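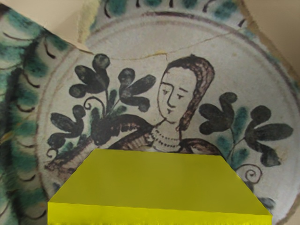

Zweifingergreifer für Pick-and-Place mit Keramik – was gehört ins Budget?

Eylül Ağca
1. Oktober 2025

Wir planen einen Messplatz für Greifversuche: kleine Würfel in flache Schalen und Teller legen und wieder herausnehmen. Der Arm ist vorhanden, Greifer und Zubehör fehlen. Die Abläufe liegen seit Juli als Simulation vor, gekauft ist noch nichts. Zwei Angebote habe ich eingeholt, eines von Karberg (elektrischer Parallelgreifer) und eines von Haro (pneumatisch). Karberg nennt 100 mm Öffnungsweite, Haro 30 mm.

Unklar ist mir die Auslegung bei gewölbtem Untergrund. Die Finger müssen beim Absetzen in die Schale hinein:

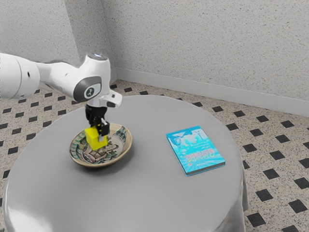 Würfel im Greifer über der Schale, Simulation

Reicht die Fingerlänge ab Werk, oder sollte man Sonderfinger gleich mit einplanen? Und welche Nebenkosten werden üblicherweise vergessen?

Rácz

Die Öffnungsweite ist hier zweitrangig. Maßgeblich ist der Abstand zwischen Fingeraußenseite und Schalenwand im geöffneten Zustand. Beim Loslassen fahren die Finger nach außen, und bei einem flachen Gefäß steigt dort bereits der Rand an. Also in der Simulation den Öffnungshub auf das nötige Maß begrenzen und den kleinsten Abstand protokollieren. Ein pneumatischer Greifer ohne einstellbaren Anschlag fährt immer den vollen Hub. Das kann bei 30 mm noch passen, hängt aber von der Würfelkante ab, die du nicht angibst.

Zum Budget, Preise aus unserer letzten Beschaffung, netto:
Flanschadapter mit Kabelsatz: 540 Euro
Ein Paar Sonderfinger, gefräst, mit weicher Auflage: bis zu 400 Euro
Druckluft: entfällt bei Karberg, bei Haro Ventil und Wartungseinheit separat anfragen

Die Sonderfinger würde ich als eigene Position führen und erst nach den ersten Versuchen freigeben. Ersatzgeschirr gehört ebenfalls in die Liste. Glasierte Keramik verzeiht keinen Höhenfehler, und eine Kraftbegrenzung am Greifer schützt nicht vor einer zu tiefen Z-Position.

Hornorthorpe

Nimm den elektrischen. Pneumatik am Labortisch ist laut und man sucht ewig nach Lecks.

Eylül Ağca

Danke. Würfelkante ist 40 mm, damit scheidet Haro in dieser Baugröße bei Außengriff aus. Den Hub begrenze ich im Modell und trage die Abstände nach. Adapter und Sonderfinger stehen jetzt getrennt im Antrag – Ersatzgeschirr läuft bei uns über Verbrauchsmaterial.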